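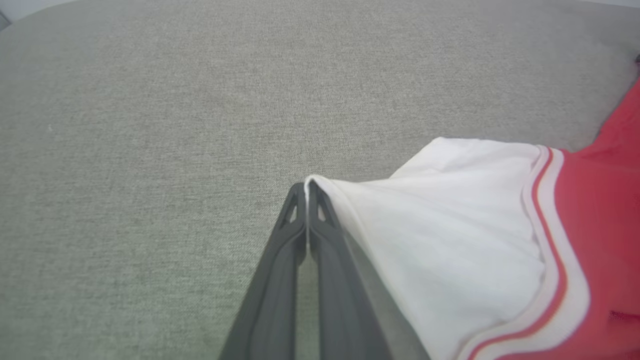
Gray woven fabric on a piece of furniture.

What Is Interest?
A Money Page for Young Readers from Vilela Savings
May 4, 2018

When a person borrows a book from the library, the book goes back and nothing more is owed. Borrowing money works differently. The borrower must pay back the full amount and an extra sum as well. The extra sum is called interest. It is the price of using money that belongs to someone else.

Interest can also be paid to you. When you put money in a savings account, the bank uses it to make loans to other people. In return, the bank adds a little to your account.
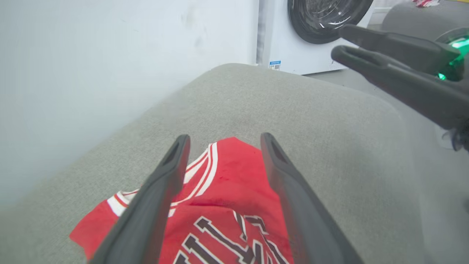 Interest is usually given as a percent. Two percent means two dollars for every hundred dollars, for each year. Suppose a family keeps $3,000 in an account that pays 2 percent a year. After one year, the bank adds $60, and the account holds $3,060. In the second year, interest is paid on the larger amount. Interest paid on earlier interest is called compound interest.

Loans usually cost more than savings pay. A loan of $100 at 15 percent, paid back after one year, costs the borrower $15 in interest. If the loan is not paid back on time, the amount owed can keep growing, and the lender may add a fee.

Before borrowing, a person should ask three questions. How much must be paid back in total? When is each payment due? What happens if a payment is late?

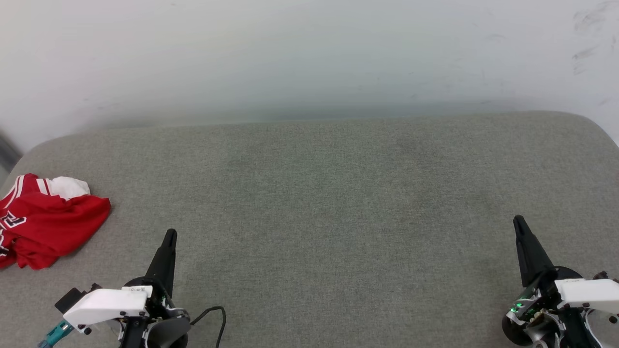

Nga Vũ asks whether interest is paid on money kept in a jar at home. It is not. Money in a jar stays the same amount until someone adds to it or takes some out. A savings account must be opened with a parent or guardian if the saver is a child. The next Money Page, in September, will explain what a budget is.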